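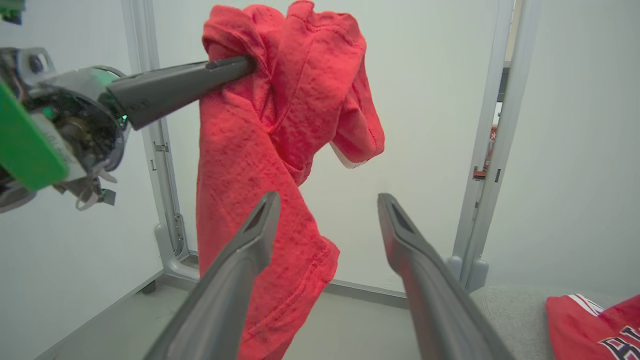 7 min read

We need a team manager (and a few more players) before the spring season

Hi, I'm Shazia Gilani, and I coach the senior women's side at Katotau, which if you haven't come across us is an amateur soccer club with two women's teams, three men's teams and a parking lot that floods. I've been head coach for four seasons. For most of that time I've also been the person who books the van, chases the registration forms, answers the league's emails and works out who is getting a ride with whom. I can't keep doing all of it, and the board has finally agreed to pay someone. So I'm writing this ad myself, and you'll have to forgive me if it runs long.

The short version: part-time team manager, paid, starting as soon as we find the right person. I'm also looking for players, and there's a section on that further down, so scroll if you kick a ball better than you keep a calendar.

What the job is

You'd be the team manager for the senior women's first team. That's the off-field side of things. I pick the lineup and run training with my assistant, Yung-ching Chien, and you make sure we all get to the right field with the right paperwork. We play in a regional league, so away days mean real travel. Our longest trip last season was to Villix, which took most of a morning, and we got there with 15 minutes to warm up because I had read the kickoff time off the old schedule. We lost 3-1. I still think about it.

Week to week, you would be:

Confirming fixtures, kickoff times and fields with the other club
Sending the squad their weekly message (who, where, when, what to bring)
Tracking who's available, hurt, suspended or at their cousin's wedding
Filing the match sheet and registering new players with the league
Booking travel, and once or twice a season a hotel
Being there on game day, home and away, to deal with the officials and the visiting team
Passing things on to the physio and following up afterward

On game day you'd have a spot on the bench if you want one. Our last manager liked to stand behind the far goal and that was fine too.

The part that isn't on the list

I want to be upfront about this, since it's the bit I'd want to know. A team manager ends up hearing things. Players will come to you before they come to me, especially if they're upset about being left out, and that's how it should be. I drop people. Every coach does. Last year I left one of our best-known players out of the cup squad a week before the game, and there were people at the club who thought I was wrong and told me so (loudly, in the clubhouse, with the door open). I don't need you to agree with my choices. I do need you to be able to sit with a player who's angry about one, and then keep that conversation to yourself unless she asks you to bring it to me.

We also have players from a lot of different backgrounds, with different holidays, different politics and different ideas about what time 6 p.m. is. They get along well. When they don't, we talk about it in person and we stay out of the group chat. I feel strongly about that one.

Hours and pay

Plan on 7 hours in a normal week, with more when there's a long away game. Training is Tuesday and Thursday evenings, and I'd like you at one of the two. You don't have to be at both.

The pay is $40 an hour. That includes travel time on away days, which I argued for and won. Mileage gets paid back if you use your own car, and meals on the road are covered. The contract runs through the end of the season, with a review in April to talk about whether you'd like to stay on. I hope you would.

There's no office. You'd work from home and use a club laptop if you need one. Registrations go through an online system called Elivus, and it's a bit clunky but you'll have the hang of it in an afternoon. I did, and I'm the person who misread the schedule.

Who I'm looking for

You don't have to have played. You don't need a coaching badge. Some of the best managers I've worked with came from school offices and restaurant kitchens, and one drove a tour bus. What I care about is that you answer messages, you're calm when a plan falls apart, and you can tell a 19-year-old she has to pay her fine without making an enemy of her.

You will need a driver's license, a clean background check (the club pays for it) and most weekends free during the season. First aid training is a plus, and if you don't have it we'll put you through the course before your first game. A second language would help a lot with a few of our newer players, but please don't skip applying over it.

If you've done this kind of thing in another sport, great! Tell me about it. Yung-ching came to us from volleyball and she's changed how we run half of our warm-ups.

Players, this bit's for you

We're holding open tryouts for both women's teams as well. I'm most in need of a goalkeeper and a left-sided defender, but I'll look at anyone. Last time 43 people came through, from college players to a woman who hadn't laced up in ten years, and she's now a regular starter on the second team. So please don't talk yourself out of it.

Tryouts are at Kramer Field, on the grass if the weather's kind and on the turf if it isn't. Bring cleats for both if you have them, shin guards, water and a dark shirt plus a light one. We start with small-sided games, five against five, and then move to a full field after the break. I don't do fitness tests at tryouts. You'll get plenty of running later.

You'll hear from me either way. I call people if it's a yes and I write a proper email if it's a no, with a couple of lines on what I saw. I was cut from a team once by a list taped to a door, and I've never gotten over how cold that felt.

Season dues are $74 for players, payable in two parts, and there's a fund for anyone who can't manage it. Ask me or ask Yung-ching. It stays between us and it has no effect on selection.

How to apply for the manager job

Send me an email through the contact page on the club site with "Team manager" in the subject line. I'd like:

A page or so about you, in your own words - a formal cover letter is fine but I won't be impressed by it
A resume, any format
Two people I can call, at least one of whom has worked with you
A few lines on a time you had to give someone bad news, and how it went

That last one matters most to me, so take your time over it.

I'll read everything myself along with Yung-ching. If we'd like to meet you, we'll set up a chat over coffee, and after that we'd ask you to come along to one home game and shadow us for the day (paid, same rate). It gives you a chance to see what we're like when we're two goals down and the referee's lost his whistle.

There's no fixed closing date. I'll take the ad down when we've found someone, so if you can still read this, the job is still open. For tryouts, use the same contact page, put "Tryouts" in the subject line and tell me your position and whether you've been registered with another club in the last year. If you have, there's a transfer form and it's better to start on that early.

Questions are welcome before you apply. I'm slow on training nights and pretty quick the rest of the week.

Shazia Gilani
Head coach, senior women
Katotau

Posted 17 September 2025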